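**From:** Odette Marty
**To:** equipment-planning list
**Date:** September 8, 2025
**Subject:** Re: Second collection station, budget line and open items

Dear colleagues,

Thank you to everyone who commented on the draft request. I reply to Niall's message first, since most of the open items come from it, and then set out what I propose to submit.

Niall Morrison wrote:

> I have read the draft and support a second station at Drelville in principle. Three points before it goes forward.
>
> First, the draft lists the hand-held grippers as a pair but budgets for them singly. The quote from Jeretti is per unit. Please correct this, or the line will be short by half.
>
> Second, I see no provision for wear parts. On the first station we charged replacement finger pads to general supplies, and Lai-ching has asked that we stop doing so.
>
> Third, Softić has offered a service contract with the enclosure. I would like to know what it covers before we commit to it. Our first enclosure has needed very little attention apart from the curtains.
>
> I would also ask that we settle the table question. Filipa prefers a height-adjustable model and I do not think the tasks require it.
>
> N. Morrison

On the first point, Niall is correct. The revised sheet shows two grippers per station plus one spare, each on its own line. Jeretti has confirmed that the mounting plates are included and that the cables are not. Cables are now listed separately, and I have asked for the longer version. Operators working at the front of the table need enough slack to reach the back edge without pulling on the connector.

On the second point, I have added a wear-parts line covering finger pads, cables and one set of replacement textiles. The textiles are minor in cost, but they belong with the station that uses them. The cloth-handling tasks remain the first priority for the new station, and the task list that Filipa Prata circulated in April still stands.
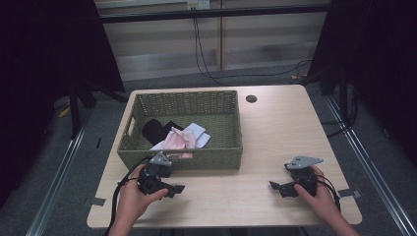

Can the second station share a recording computer with the first?

Sharing would work only if the two stations never ran at the same time, and the schedule assumes that they will. A separate computer is therefore included in the request. Zulmira Paiva has offered to configure it to match the existing one, so no outside labor is budgeted.

On the third point, I spoke with Softić by telephone. Their contract covers the metal structure and the fittings that hold it together. It does not cover curtains, power distribution or anything placed on the table. The annual fee is $1,226. Given those exclusions, I recommend that we decline the contract and set aside a repair reserve of $200 per station instead. If the structure needs work within the warranty period, Softić is obliged to carry it out in any case.

The table question is less settled. A fixed table is cheaper and does not move, which matters when sessions recorded months apart have to be compared. An adjustable table is easier on operators of different heights — Filipa's concern, and a fair one. My proposal is to buy the fixed model for this station and to add an anti-fatigue mat and a low platform. We can look at the matter again when the first station's table is due for replacement. Filipa, please tell me if you would rather have this discussed at the planning meeting before submission.

Wemideo has asked for our order quantities by the end of the quarter in order to hold the current price on cameras. Their lead time is 9 weeks from receipt of the purchase order. The storage estimate remains at 56 terabytes for the first year of operation, to be divided between the two stations.

Items still needed before I submit:

- Lai-ching Wan: account code for the wear-parts line
- Zulmira Paiva: specification for the recording computer, with one alternative
- Niall Morrison: written agreement to decline the service contract, or objections to it
- Filipa Prata: confirmation on the table

Please reply to the full list so that the record is complete. The revised sheet is in the shared planning folder, and earlier versions have been moved to the archive there.

Regards,

Odette Marty
Equipment Planning, Drelville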